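Learning to sew with my grandmother's words

I grew up in a house where the sewing machine was always open. My grandmother, Réka Dobos, kept it under the kitchen window and worked on it in the morning, before the heat came. I did not learn from her. I was a child and I wanted to be outside. When I started to sew for myself, I was already 34 and living in another country, in another language, and I had to learn all the words from zero.

This was harder than the sewing. In Hungarian I knew the words from hearing them through the wall. In English I had never needed to say "seam allowance" or "bias tape" to any person. The first time I went to the fabric shop, I asked for "the ribbon that goes around the border and bends". The woman behind the counter, Muireann Horgan, thought for a moment and brought me exactly the right thing. I have bought my thread from her since then.

I began with a notebook. On the left page I wrote the English word, on the right page the Hungarian one, and if I did not know the Hungarian word I called my uncle Tibor, who repaired machines for many years and still remembers everything my grandmother used to say. Some words he gave me are not in any dictionary. She called a badly tensioned stitch "brisum", and we do not know where she took it from. I asked two cousins and they had also heard it only from her. Now I say it too, when the thread makes loops under the cloth.

My first project was an apron. I cut it in January at the kitchen table, and I made the mistake that I think every beginner makes: I cut the two pieces without looking at the direction of the fabric. The front hung straight and the pocket pulled to one side. I wore it for one year anyway.

After the apron I made pillowcases, and then more pillowcases, and then I became brave and tried quilting. Quilting asks for patience with preparation. You iron, you lay the layers flat, you pin them, you smooth them again. I do the pinning on the floor, and my knees complain for the rest of the evening. I put a pin every 10 centimeters. For the first quilt I bought a box of 200 pins and I used nearly all of them.
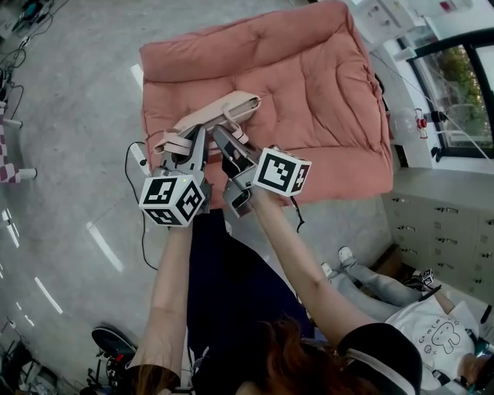 Should you wash the fabric before you cut it?

For cotton I always do it, once, at the same temperature I will use later for the finished thing. Cotton can shrink in the first wash, and if the top shrinks more than the lining, the seams will wrinkle. I do not wash polyester batting before. For cotton batting I read the paper that comes with it and follow what is written.

My grandmother washed everything, even the thread if it was white and she did not trust it. Tibor says she once boiled a whole spool, and the color of the paper label went into the thread, and she used it for the inside seams where it could not be seen.

The notebook is now almost full. Last month I started to add small drawings, because for some tools I have the two words but I forget which foot of the machine they belong to. The walking foot I remember easily. The one for the blind hem I have looked up many times and I still put it on backwards.

I would like to write next about needles, and which number I use for which cloth. I must first find where I wrote it down. If you know "brisum" from your own family, please write to me, also if your grandmother spelled it differently.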